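Home | Projects | Year 2 Reports | Staff Picks | Log in

Does a heavier bag really change how students walk to class?

Filed under: Student Work, Health and Everyday Life

14 shares | 3 comments

The idea for this project came from a poster in the Cummont building, which says that a heavy bag "ruins your posture for life". No source is printed on it. I asked at the front desk where the claim came from and was told it had been up for years. That seemed a poor reason to believe it, so I spent the spring term trying to find out whether anything close to it could be shown among students on our own campus at Nellirport.

What I wanted to know

The poster makes a very large claim, and I had no means of testing "for life". I settled on two smaller questions. Do students with heavier bags say they have more back or shoulder pain? And do they walk more slowly over a known distance? I expected the answer to both to be a weak yes. I also expected to be able to explain most of it by something else.

How I did it

I put out a short survey through the Clusent message board and got 133 replies. People gave the usual weight of their bag, how long they carried it each day, and whether they had felt any pain in the past week. From those who replied, 25 agreed to have their bag weighed on a luggage scale and to walk the covered path between the library and the Rengifo lecture hall twice, once with the bag and once without. I timed them with my phone from a bench at the far end.

There are obvious holes in this. People who answer a survey on bags and pain are likely to be people who have pain, or who have strong views on bags. Timing by phone is only as good as my thumb. And everybody knew what I was looking at, which I think matters more than the other two put together. A person who has been told that the study is on heavy bags may well trudge a bit for the sake of it.

What I found

The survey figures looked good at first. Students who said their bags were heavy were more likely to say that they hurt. I was pleased with this for an afternoon – then I compared the stated weights with the ones from the scale. People with sore backs had guessed too high, and people without had mostly guessed too low. Once I used the scale readings the link more or less went away, though with a group that small it could easily have been hiding.

The walking times were no better. Most people were a little slower with the bag on, but 5 of them were faster, and one told me she was trying to beat her first time. I had made everyone do the walk without the bag first, which was a mistake. I should have swapped the order for half the group.

What other people say

The advice pages I read nearly all tell students to keep the bag under a set share of body weight. They don't agree on the share. Several of them link to each other, and two link back to a shop. I tried to trace the rule to a study and reached a page that no longer loads. None of this makes the rule wrong, but I would like to see it treated as a guess.

Straps came up as well. The usual line is that wide, padded straps on both shoulders are better than a thin one on a single shoulder. This sounds sensible and I do it myself.

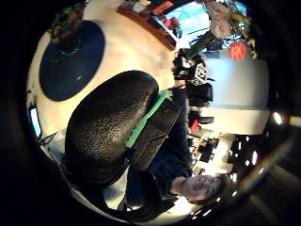

Even so, comfort and harm are separate matters, and the pages I read slide from one to the other without saying so. A padded bag may feel nicer and let you carry more, so you might end up with the same ache from a bigger load. I could find no page that looked at this.

Limits and next steps

If I did it again I would weigh every bag, leave the word "heavy" out of the survey, and ask about sleep, desk hours and sport in the same list so that the bag did not stand out. I would also follow the same people over a whole term. A single week in June, with exams on and most people sitting down all day, is a bad week to ask anybody about their back.

I can't say that heavy bags do no harm. My project was too small and too loose for that. What I can say is that I found no support for the poster, and I have asked for a source to be added to it. At the time of writing it is still up, unchanged.

Previous report | Next report | Back to top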